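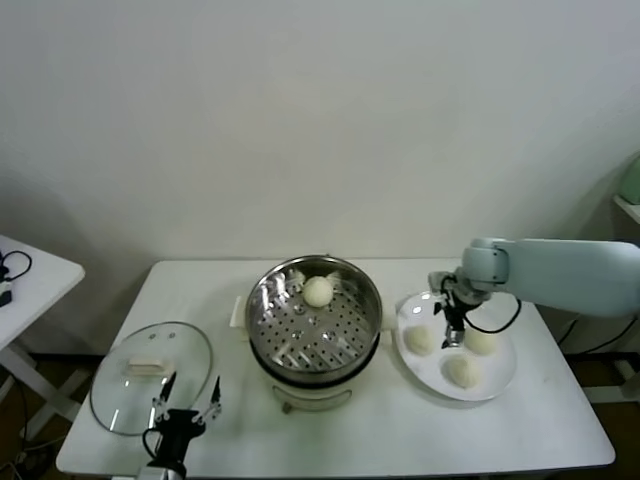 Gripper Evaluation Technician (fixed term)

Jallora Handling Laboratory, Gollthorpe

Reference: 353

We are looking for a technician to run comparative trials of two-finger grippers on our two-arm table cell. The post is full time for one year, with a possible extension if the second phase is funded.

Background

The Brolia trials compare parallel grippers on household and kitchen tasks. The current task set is built on a steamer pot: moving soft round buns between a plate and the steaming rack, and placing and removing a glass lid by its handle. Buns mark easily and give little warning before they slip. The lid is smooth, heavy for its grip area and has to be set down level. Fingertips that do well on one object often do badly on the other, and we want figures for both.

Each gripper and fingertip pair is run for 100 attempts per task, under the same controller settings, before any tuning is allowed. Tuned results are reported separately.

Duties

Set up and reset the table between attempts, following the written layout for each task.
Fit and swap grippers and fingertips, and check alignment and cable routing after every change.
Operate both arms by remote control for the baseline runs, then supervise the automatic runs.
Record every attempt, including grip force, finger opening, outcome and type of failure.
Inspect objects for marks, tears and deformation after release.
Calibrate the cameras at the start of each shift.
Keep the spares list up to date and report worn parts.

Essential

Practical experience with at least one robot arm, in industry, teaching or research.
Ability to read wiring diagrams and to fault-find on low-voltage equipment.
Basic scripting in Python, enough to change a test sequence and plot the results.
Accurate written records.

Desirable

Experience with the Madigan controller or a similar real-time controller.
Experience of handling soft or easily damaged goods.
Use of 3D printing to make fingertips and fixtures.

Hours and conditions

The cell runs in two shifts, the first starting at 7.30 am. Shifts alternate weekly. The work is done standing for much of the day. Training on the cell takes 3 weeks, and unsupervised operation is not permitted until the safety assessment has been passed.

How to apply

Send a CV and a covering letter of no more than 2 pages to the laboratory office, quoting the reference above. The letter should describe one test you have run and how its results were recorded. Applications close at noon on the last working day of April. Shortlisted applicants will be asked to complete a practical exercise at the Gollthorpe site.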